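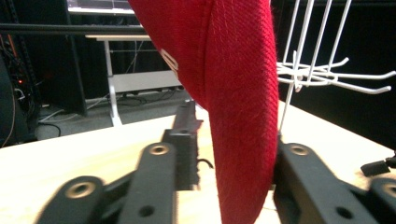

Red cap and the white wire hat rack.

Tukstead's biggest breakfast, and the four of us who ordered it

22 October 2026

The Friesen is a café on the Likden road out of Tukstead, and since August it has been selling a breakfast called the Full Friesen for £70. It comes on a tray with handles. Two people have to carry it. I had heard about it from Liette Dhillon at work, who had seen the poster and wanted to know if anyone would split one with her. Four of us said yes, which came to £17.50 each before drinks.

You have to order it the day before. Liette rang up and was asked how we wanted the eggs, whether anyone minded mushrooms, and for a £20 deposit. She said scrambled for half of them and fried for the rest. They asked us to be there by half past nine because the big table is needed for lunches.

The menu says it weighs 108 ounces, not counting the toast. I worked that out at just over three kilos. There are sausages, back bacon, black pudding, hash browns, a deep dish of beans, grilled tomatoes, the eggs both ways, and a potato cake the width of a dinner plate that sits in the middle of it all. The potato cake is the part the café seems proudest of. It is made with leftover mash and spring onion and fried in one piece, and the man who brought it over told us it had taken the kitchen a good few goes to turn one without it breaking.

The sausages were the best thing on the tray. They were coarse and peppery and had been cooked slowly, so the skins were dark all over without being split. The bacon was fine. The black pudding was better than fine, soft in the middle and crisp at the edges, and I ate more of it than my share because Brock MacDonald won't touch it. The scrambled eggs had gone a bit firm by the time we got to them, which I think is bound to happen with that much food on one tray. If you go, have them all fried, or eat the scrambled first.

I was less keen on the beans. They had been cooked with something sweet, possibly treacle, and a spoonful was enough for me. Brock liked them and finished the dish.

The potato cake tasted good for the first few mouthfuls and then became hard work. It is very heavy. We cut it into quarters and none of us got to the end of our quarter. The café gives you boxes without being asked, and I had mine cold the next day with brown sauce, when I liked it a lot more.

Is it worth £70? An ordinary cooked breakfast there is a little under £12, so four of those would cost you a good bit less and you would probably leave just as full. You do get more meat with the big one, and you get the tray coming through the door and everybody in the place looking round. Liette thought that was worth paying for. I would have been happy with the ordinary one and an extra sausage.

Tea is included, in pots, and they filled them up twice. Coffee is extra and comes from a Vilo machine behind the counter that makes a terrific noise. I had a flat white for £3.20 and it was decent.

There is a smaller version for 2 people, which is not on the poster but is written on the board by the till. It doesn't have the potato cake. I saw one go past to the table by the window and it looked like a sensible amount of food.

Parking is at the back and fills up early. The door at the side is the one without a step. They take cards, but the deposit has to be paid over the phone or in cash, and it comes off the bill at the end. Ours had been left off by mistake and was put right as soon as Liette mentioned it.

We were out by eleven. Brock wanted to walk back into Tukstead along the river, so we did that, slowly, and I didn't have anything else until toast at eight in the evening. Next month I am hoping to try the new pie place in Likden, if it has opened by then.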